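Asunto: Re: [teleop-casa] ¿Guiar el brazo a mano o con mando para poner la mesa?
De: Zawadi Kariuki
Para: lista teleop-casa
Fecha: jueves 6 de agosto

Hola a todos, y hola Wichai:

Wichai Sriwong escribió:

> Llevamos desde julio intentando enseñarle a nuestro brazo a colocar
> los cubiertos y no hay manera. Las demostraciones las hacemos
> cogiendo la muñeca con la mano y llevándola por el camino bueno
> (modo compensación de gravedad). Con la cuchara sale pasable. Con el
> tenedor, fatal: lo agarra, lo levanta y luego duda encima de la mesa
> como si no supiera hacia dónde va. Tenemos 60 episodios grabados.
> ¿Grabo más, o me paso a la teleoperación? Y si me paso, ¿con qué
> frecuencia grabáis vosotros? Me da pereza montar el puesto de mando
> para nada.
>
> Ah, y otra: ¿dejáis los demás cacharros en la mesa o la despejáis?

Te contesto con calma porque nosotros pasamos por lo mismo y me habría venido de perlas que alguien me lo contara. Va un poco desordenado, lo siento, escribo entre sesión y sesión.

Yo empecé guiando a mano y le tengo cariño, la verdad. Notas el peso del brazo, notas cuándo el codo va forzado, y en una tarde cualquiera aprende a hacerlo. El problema en nuestro caso era mi propia mano: la cámara de la cabeza me veía el antebrazo en todas las demostraciones y luego, al ejecutar la política, mi antebrazo ya no estaba. ¡Claro que dudaba! Mira tus vídeos y fíjate en cuánto rato se te ve a ti. Si sales mucho justo cuando el tenedor está en el aire, yo empezaría por ahí antes de grabar ni un episodio más.

Con el mando a distancia eso desaparece, pero pierdes el tacto. Las primeras veces apretaba la pinza mucho más de lo necesario, y con un tenedor, que es fino y se gira, eso se paga: cierras de golpe y el mango se te va hacia un lado. Líga Mägi me enseñó a cerrar en dos tiempos – primero hasta rozar, luego el resto – y desde entonces me salen bastante mejor los agarres. También ayuda bajar la escala del movimiento en la aproximación y volver a subirla para el traslado, si tu programa te deja cambiarla con el pedal.
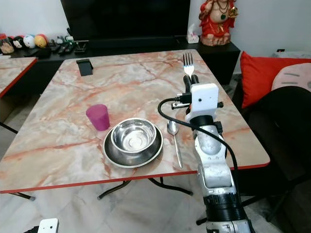 Sobre la orientación, que creo que es la mitad de tu problema: decide antes de grabar hacia dónde apuntan las púas y no lo cambies. Nosotros teníamos a tres personas turnándose y cada una dejaba el cubierto a su manera, una giraba la muñeca por la izquierda, otra por la derecha, y el modelo aprendía el promedio de las dos cosas, es decir, nada útil. Mwanahawa Gachanja se hartó y escribió una hoja de una página con el punto de partida, el giro permitido y la postura final. La pegamos junto al mando y se acabaron las discusiones (casi). Si alguien la quiere se la paso, aunque está llena de tachones.

En cuanto al número de episodios, 60 me parece corto para el tenedor si además cambias la posición de salida. Nosotros fuimos subiendo hasta 360 y en medio tiramos 72 a la basura, casi todos míos, por pausas largas. Esto de las pausas es importante: cuando teleoperas te paras a pensar, y esa parada se graba. El robot aprende a pararse a pensar también, sin pensar nada. Ahora, si me bloqueo, corto y repito. Duele, pero menos que reentrenar.

La frecuencia de grabación depende tanto de tu controlador que prefiero no darte una cifra. Lo que sí te digo es que compruebes el desfase entre la imagen y las posiciones de las articulaciones. A mí se me descuadró una semana entera sin darme cuenta y los agarres quedaban siempre un pelín tarde.

Lo de los cacharros: déjalos, pero muévelos. Si grabas siempre con la mesa limpia, el día que aparezca un vaso tendrás una sorpresa. Vajilla normal, de la que hay en cualquier casa, y cambiarla de sitio cada pocos episodios. Ojo con el acero pulido, que da unos reflejos tremendos, y con los tableros brillantes, peor todavía si la luz viene de frente. Yo bajo un poco la exposición y la dejo fija, nada de automático.

Y ya que estamos, un consejo tonto: mira por dónde pasa el cable de la muñeca. Haz el recorrido completo una vez, despacio, antes de la primera toma buena. En Sondamdale lo engancharon con un cuenco a mitad de sesión y tuvieron que recoger del suelo más de lo que les habría gustado.

¿Pasarte a la teleoperación, entonces? Yo diría que sí para el tenedor, y que sigas a mano con la cuchara si te va bien – no hace falta ser coherente en todo. Lo que no haría es mezclar los dos tipos de demostraciones para la misma tarea sin etiquetarlos. Lo probé y salió un comportamiento rarísimo.

¿Qué pinza llevas, por cierto? ¿Y las yemas, lisas o con goma? Si me mandas un par de episodios malos los miro el fin de semana.

Un abrazo,
Zawadi K.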